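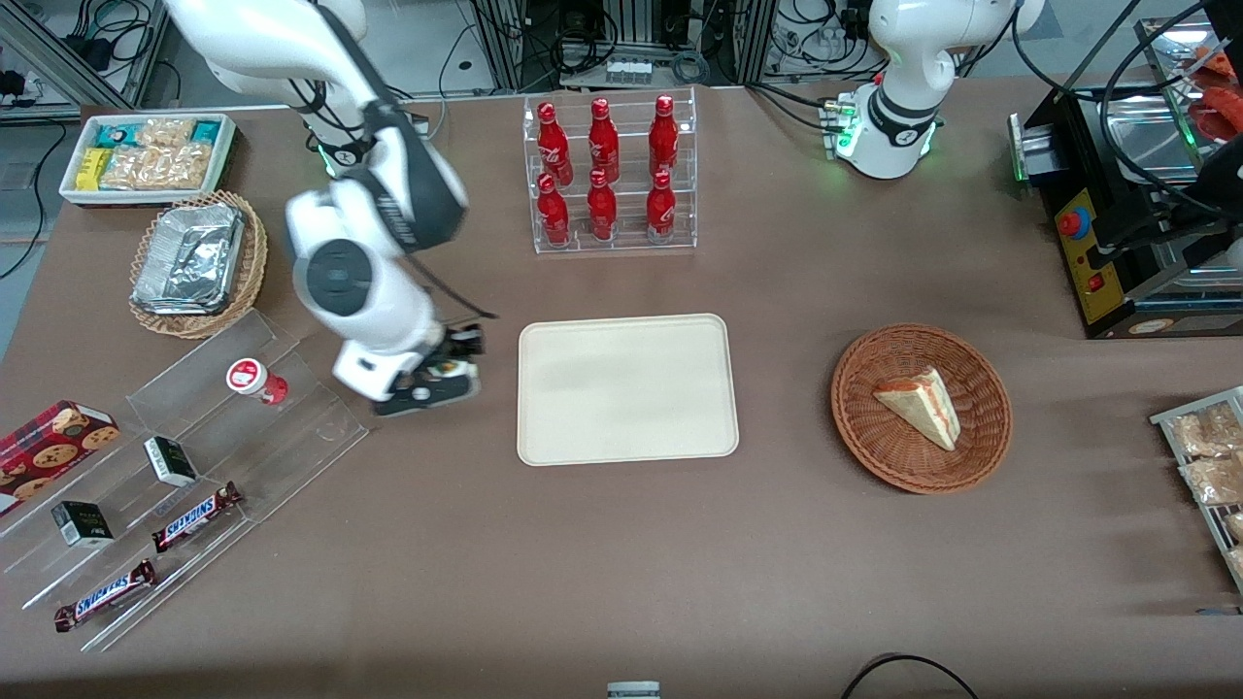 What do you put out when friends drop by for cake and a Coke? Something to stand the bottles in, something to carry the plates on, and a basket for the cake. That's my whole list, and it has worked for me for years.

Snack Table Gallery

Hi again! I finally got around to putting my snack table page together, after Felista Mutiso asked me (twice, sorry Felista) where I keep finding all this stuff. I'm not a fancy hostess. I like a bare brown tabletop, a few things I can grab without thinking, and plenty of elbow room for whoever is slicing.

Just the one picture so far, up top, with my notes on everything below. More when I get the rest sorted!

The bottle rack
Clear acrylic, two tiers, three bottles up and three down. I love a see-through rack because it lets the bottles do the decorating, and these are the red Coca-Cola ones with the white script and the red caps. So shiny! Mwangi Kinyua says it looks like a store counter and I'm taking that as a compliment. Put the back row in first or you'll be reaching over the front ones and knocking them around.

The tray
Plain cream plastic with rounded corners and a raised rim. I've owned prettier trays and I've given every one of them away. The rim is what you want when you're carrying glasses through a doorway with a dog underfoot, and a pale color goes with whatever napkins are left in the drawer. It sits right in front of the bottles so people know where to load up.

The basket
Round, woven wicker, kind of a reddish brown. Mostly I use baskets like this for rolls, but a slice of cake looks so good in one! If your cake is on the sticky side, line the basket first. Crumbs get down into the weave and you'll be picking at them with a toothpick later (ask me how I spent last December).

The cake
One triangle with pale sponge layers and that reddish-pink showing along the edges. I'm a sponge person all the way. Rajkumari Rajput likes hers with jam and a thin layer of cream, and she cuts it with a bread knife, long slow strokes, wiping the blade in between. I've copied her ever since and my slices stopped collapsing.

The hot corner
Over at the far right is the black cooker with the stainless inside and the yellow panel. Hot food goes at the end of the table, cold drinks at the back, sweets in between. Mutua Ogola wants cheese toast at every single get-together, so if you have a friend like that, plan your outlets before you plan your napkins.

Next up I want to do a page on pitchers and one on cake stands. If you have a good way of getting crumbs out of wicker, please leave it in the comments!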